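Small Parts Packing Notes

Hello, and thanks for looking! These are my notes for the Stavavby packing set, which covers one long table, a lot of plastic packets and more white trays than I ever thought I'd have opinions on. I started the notes for myself, then Dirk Hagedorn asked for a copy, then Aba Odoi wanted to know what half my folder names meant, so I've tidied them up into a proper readme.

Last edited September 22, 2021

What's covered

Sorting small bits and pieces into trays, putting flat things into packets, and clearing the table afterwards. That's the lot. There is a separate set for boxes and parcel tape (ask Hartmut Lenz, he looks after that one) and I've kept the two well apart, as mixing them made a right mess of the labels in June.

The table

It's a pale, rectangular table by the window and everything happens on it. I like it because white things still show up against it, though only just. On a bright morning the rims of the trays get a bit lost and you have to look for the shadow. I did try a dark cloth once, but the packets slid about on it and I gave up before lunch.

Odds and ends live along the far edge so the middle stays free for the work. Scissors with red handles, a checkered block toy, a white box with a pad on top. Please put the scissors back there when you've finished with them — I have lost a whole afternoon to hunting for them.

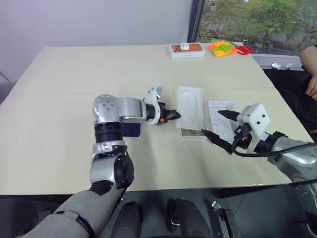 Packets are the fiddly part of all this. They cling to your fingers, they fold over just when you've got the opening lined up, and the see-through ones are murder to label because you can't always tell where the packet stops and the table starts. My rule is to label the packet by its outline, even where it's faint, and to leave the contents blank if I can't make them out. Dolores Villanueva does it the other way round and I've marked her folders with a D so you can tell them apart.

The trays

White, shallow, with a raised rim. I set them side by side across the middle of the table with a small gap between each, and I'd ask you to keep the gap if you add to the set. Pushed right together they read as one big tray and the labels go funny.

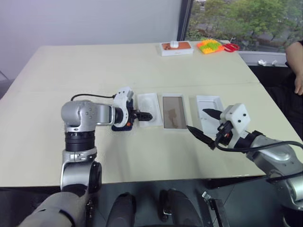 Three white trays in a row across the table, window side at the far right.

Trays are named left, middle and right as you sit at the table facing the window wall. If a tray gets moved, it keeps the name it started with. I know that's confusing when left ends up on the right, but renaming them halfway was worse — ask Aba, she did the corrections.

Folders

packets: one folder per packing session
trays: the same, for sorting
clearing: putting everything away, 20 sessions so far
odd: things I couldn't place, have a rummage

Each session has a plain text note with it. Some are long and rambling, some just say "fine".

Known problems

Light changes a lot through the day and I haven't corrected for it.
Two of the early packet sessions have the wrong notes attached. I'll swap them when I get a minute.
"Sheet" and "tray" were used for the same thing in 5 of the notes. I've fixed the ones I found.

Using it

Help yourself for anything in the Wenmont group. If you're from outside, drop a line to Hartmut Hollmann first and tell him which folders you're after. Corrections are very welcome, send them to me with the folder name in the subject line please!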